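Building a gyroplane in a rented hangar at Hadden

The owner of the newest gyroplane at Hadden bought the kit secondhand, with the mast still in its shipping paper and half the hardware missing. He had been flying fixed-wing airplanes out of the same field since 2000 and had never sat in a gyro until a friend offered him a ride at a June fly-in.

"I was not looking for a project," he said. "I had a perfectly good airplane. Then we came back in over the fence at a speed where my airplane would have quit flying, and we rolled maybe two lengths. I asked who had one for sale before I had my helmet off."

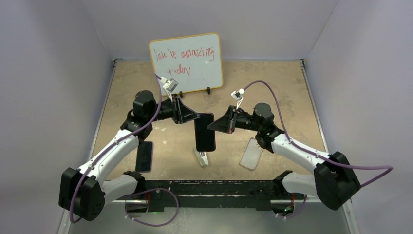

Two robotic arms facing each other over a tabletop.

The kit was a Romulico two-seater, the older tandem version with the open cockpit. The first owner had put together the keel and the landing gear and then lost interest. He took both of those apart again. Some of the bolts were the wrong grip length and had washers stacked under the nuts to make up the difference.

"It probably would have held. But I'm the one who signs for it, so I bought new bolts. That took three orders, because I kept measuring the wrong thing."

The rotor blades came from Zariņš and were the one part he bought new. The original blades had been stored across two sawhorses in a barn, and there was no record of what had been set on top of them. He hung them on the wall of the hangar, where they still are.

Asked what surprised him, he talked for a while about balance. With the airplane he did a weight and balance on paper and checked it on the scales. The gyro had to be hung from its rotor head, with the pilot in the seat, so he could read the angle of the keel. He used the hoist at the engine shop across the ramp.

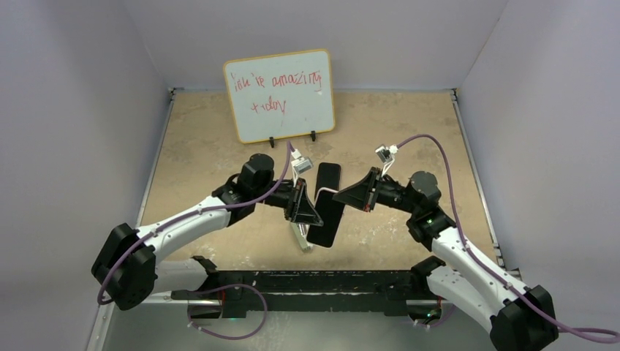
Reading time: 3 minutes

"You sit there in your jacket and your headset, a foot off the concrete, and somebody reads a number off a level. Then you get down and move a bolt one hole over and climb back in. We did that most of an afternoon."

His training was done at Dallholm, 52 miles away, with an instructor who had the same model with a later engine. He expected his airplane hours to help more than they did. Crosswinds and radio work carried over. His habit of pushing the stick forward at any sign of trouble did not.

"In an airplane you get slow, you push. In this thing you don't want to unload the rotor, ever. You ease it, you add power carefully, and you keep some weight on those blades. He had me say it out loud on the downwind until I was sick of it."

The ground handling took longest. Before each takeoff the rotor has to be brought up to speed with the prerotator, and then the rest comes from rolling forward with the stick back. Rushing that part can make the blades flap and hit the tail. He flapped them once, lightly, on a gusty morning with the instructor in the back seat.

"There's a thump in the stick. You know right away. We shut down and looked at everything, and the blades were fine, and I didn't fly again that day."

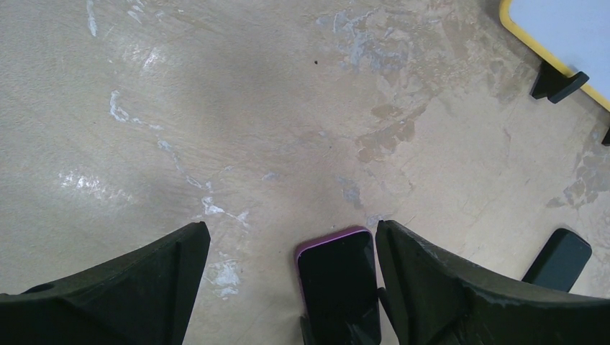 The prerotator itself has been the least reliable part of the machine. The drive belt slipped when it was new, then squealed, and he has moved the tensioner twice. It now gets the rotor to a speed he is happy with before he lets the brakes off. He would like a little more, and plans to change the pulley over the winter.

His first flight in his own machine was a straight hop down the runway at Hadden, a few feet up, with the power coming off before the halfway mark. He did several of those before he went around the pattern. The test period was flown solo and close to the field, and he wrote up each flight in a notebook he keeps in the seat pocket – oil temperature, stick shake, fuel used.

"Stick shake is the one people ask about. There's always some. I had the blades tracked and it was better, then I shimmed the head over a hair and it was better again. After that I left it alone."
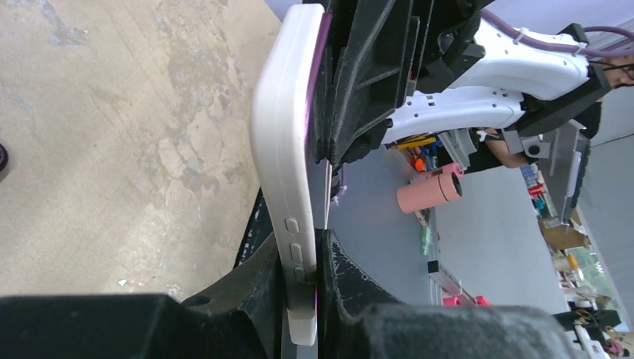

He has 112 hours on it now. Most of those are local, an hour at a time, in the evening when the wind drops. The longest trip so far was to Dallholm and back with a fuel stop, in a cold spring wind that made him add a taller windscreen the next week.

He still has the airplane, though he flew it less last year than in any year he can remember. His wife prefers it. It has doors and a heater, and she can bring a bag.

For anyone thinking about a used kit, his advice was to go and look at it in person, bring the manual, and check the parts against the list before any money changes hands. He also said to ask where the blades have been.

"And get the training first, before you buy. I did it the other way around. I had a machine almost ready to go and I couldn't fly it, and that's a bad time to be in a hurry."

The next job is a radio that he can hear over the engine. The new one is on the bench, and the old one comes out as soon as the right connector shows up.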